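Altuldale match thread – away to Dukari, kick-off 4 pm (and the back three question, again)
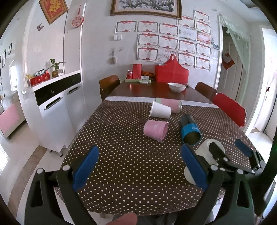

Polka-dot tablecloth and a paper cup on its side.

offside_ollie wrote:
Righto, thread's up. Three points clear of the relegation spot, nine games left, and we're going to a ground where we haven't won in four visits. I've had a look at the table so many times this week that I could recite it in my sleep. Dukari are sitting sixth and have only dropped points at home to the top two. Marinescu is back from his hamstring, so I'd expect him to go straight into the middle of the park. The big question for me is whether we stick with three at the back. I reckon we don't. We looked all over the shop against Gruken and their wingers had a picnic.

My team: Hadley in goal, flat back four, Marinescu sitting, two busy blokes in front of him and the young fella on the left. Predictions please, and keep it civil, unlike last week.

tinny_and_a_pie wrote:
1-1 and I'd take it right now. I'd sign the paper and go home.

Disagree on the back three though. The Gruken game was lost because we had no legs in midfield after the hour. You can play five at the back, six at the back, whatever you like, if their bloke is allowed to stroll forty metres with the ball and pick his pass then you're going to cop it. Marinescu fixes that on his own.

southern_stand_sue wrote:
Oh here we go with the Marinescu fixes everything brigade! Love the man, I've got his name on my scarf, but he's played one half of reserves footy since the injury and he was blowing hard by the end of it (I was there, me and 75 others, freezing our bits off). I'd have him on the bench and give him the last half hour.

Also can we talk about corners. We've taken a mountain of them this season and I can't remember the last one that cleared the first defender. My nephew's under-12s have a better routine.

offside_ollie wrote:
Fair call on the fitness, Sue, I'd forgotten about the reserves game. Still think you start him and pull him off when he's cooked. If we're two down by half-time it doesn't matter how fresh he is.

Corners – yep. Two goals from them all year and one was an own goal.

gaz_from_the_hill wrote:
Unpopular opinion: keep the same eleven. We made nine changes in three games earlier in the season and it was a shambles. Let them learn to play together. The back three was good for an hour against Gruken, and we were in front! People have very short memories on this forum.

tinny_and_a_pie wrote:
We were in front because their keeper kicked it into our striker's backside, Gaz.

gaz_from_the_hill wrote:
They all count mate.

southern_stand_sue wrote:
Haha. They do all count, I'll give him that.

Is anyone on the supporters' bus? Stela Pîrvu is organising it again and she told me on the phone there were 4 seats left as of this morning. Leaves from the club car park at half past ten, and she won't wait, she left her own brother behind for the cup game. Bring something warm because the away end cops the wind straight off the river and there's no roof.

wingback_wanda wrote:
I'm on the bus! First away trip since I had the baby and I'm stupidly excited. Does anyone know if they still do the hot chips behind the away end or has that van gone? I've been thinking about those chips since July.

offside_ollie wrote:
Van was there last season, vinegar and chicken salt, cash only. Queue before half-time or forget about it.

wingback_wanda wrote:
Legend. Right, footy. I'm with Ollie on the back four. Our wing-backs are both full-backs by trade and you can see them hesitate every time they cross halfway, like they've left the oven on at home. Put them back where they're comfortable and let the wide midfielders do the running. And please, please play the young fella. He's the only one in the squad who tries to beat a man.

number_nine_nev wrote:
The young fella tries to beat a man, then tries to beat the same man again, then loses it and doesn't track back. He's eighteen and he'll be very good, but away at Dukari in a scrap is no place for him. I'd rather see him come on against tired legs.

wingback_wanda wrote:
So when does he play, Nev? You said the same thing before the home game, and the one before that.

number_nine_nev wrote:
When we're safe! It's not his job to keep us up. I've watched this club since I was in primary school and I've seen three or four good kids get chucked in during a bad run and get booed off by our own lot. One of them is laying carpet now. He was a better player than anyone in the current squad.

tinny_and_a_pie wrote:
Nev's got a point about the booing. The home end was feral after the second Gruken goal.

Crowd was given as 1056 that day, by the way, best of the season, and half of them were walking out with ten to go. Cracking advert for coming back.

gaz_from_the_hill wrote:
I stayed to the end. Just putting that on the record.

southern_stand_sue wrote:
We know you stayed, Gaz, you were still yelling at the linesman while they were taking the nets down.

keeper_union wrote:
Evening all. Nobody's mentioned Hadley so I will. His kicking under pressure has been poor for a month and Dukari press high at home, especially in the first twenty minutes. If we try to play out from the back like we did against Gruken we'll be behind before the bus people have found their spot. Go long early, turn them round, play for territory. It's ugly but it's a horrible pitch anyway, it slopes towards the clubhouse end and there's a bog in front of the dugouts. Win the toss, kick downhill first.

offside_ollie wrote:
Would you drop him?

keeper_union wrote:
No, his shot-stopping has won us points and the backup hasn't had a competitive game. Just stop giving him the ball with his back half turned and a striker breathing on him. That's on the defenders more than him.

gaz_from_the_hill wrote:
If we go long who wins the header? Our front man is five foot eight in his boots.

keeper_union wrote:
You don't need to win the first one, you need to win the second one. That's where Marinescu comes in.

tinny_and_a_pie wrote:
THANK YOU.

southern_stand_sue wrote:
I'm outnumbered, fine. If his hammy goes after ten minutes I'm coming back to this page and quoting every single one of you.

number_nine_nev wrote:
Put me down for 2-0 Dukari. Sorry. I hope I'm wrong and I'll happily wear it if I am. I just can't see where we get a goal from.

wingback_wanda wrote:
2-1 us. Header from a corner, Sue, just for you.

southern_stand_sue wrote:
If we score a header from a corner I'll shout the whole bus a serve of chips.

offside_ollie wrote:
Screenshotted. So that's one win, one draw and one loss so far, and I'm going 2-2. Gaz? Keeper?

gaz_from_the_hill wrote:
1-0 us with an unchanged team. Off the striker's backside.

keeper_union wrote:
0-0, and I'd enjoy every minute of it.

offside_ollie wrote:
All noted. The 50/50 raffle is up to 500 bucks as well, drawn on the bus on the way home, tickets from Stela. I'll post the line-ups when they're out, reception at that ground is rubbish so be patient with me.

wingback_wanda wrote:
Stela just texted, it's down to two seats. Get onto her tonight if you want one!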